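Equipment Planning for Automation, Unit 4: Reading a Quote for a Manipulation Cell
Course notes, April. Prepared by the course instructor, Innes Technical Program

Bring the Vellden quote to class, marked up. If you haven't read it, these notes won't help much.

1. The price on page one

Start with the arm price and then ignore it for a while. Vendors put the arm up front in large type and everything that makes it useful in small type further back. The Vellden quote has 2 pages of arm and gripper specs and a single line reading "integration as required." Ask what that line costs. If the answer is "it depends," write down what it depends on and get a number for each item.

Items that usually go missing:

- Mounts, brackets, cable runs and strain relief
- Spare fingertips
- A computer that can run the vendor's software
- Freight, and return freight if you send it back
- Staff hours for setup, paid at real rates

2. The demo and the work

Every vendor has a demo, and every demo has a clean table with one block on it. I have sat through plenty and learned very little from them. What you need to know is how the thing behaves among the objects you plan to give it, in the space you plan to give it.

Take kitchen work, since half of last term's project proposals were for it and most were priced as if the job were moving blocks. The gripper has to come down over a cutting board with a mug on it, between a toaster and a tiled wall. Glass and steel are close by. Reflective surfaces can be hard on depth cameras, and the Samance brochure does not mention them at all.

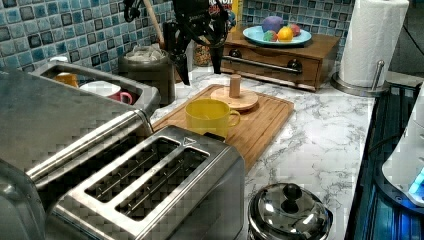

Now price that counter. How much clearance does the gripper body need, as opposed to the fingertips? What does a mug on its side in a tray ask of the wrist? A spec sheet that gives reach and payload answers neither one. Send the vendor your own layout and ask for a test on it, in writing, with the number of attempts stated. A success rate of 90 percent sounds fine until you ask what was being picked up.

3. Consumables and downtime

Postora lists replacement fingertips at 435 dollars a set and gives no wear figure. I would not sign anything until they do. In the homework, assume three sets a year and then rerun the budget with six. If the project only works at three, say so in your report.

Downtime needs its own row in the spreadsheet. Use 40 hours for the first year unless the vendor will commit to less in the contract. A salesperson's assurance over the phone does not count as a commitment.

4. Homework

Rebuild the Vellden quote as a full first-year budget. Mark each figure Q (quoted), M (measured) or G (guessed). Most of you will have far more Gs than you expect, and I want to see them. Do not hide guesses inside a contingency line.

Then write one paragraph on whether the equipment should be bought at all. "No" is an acceptable answer and gets full credit if the numbers support it.

Questions: contact the Innes course office | © Innes Technical Program | Back to top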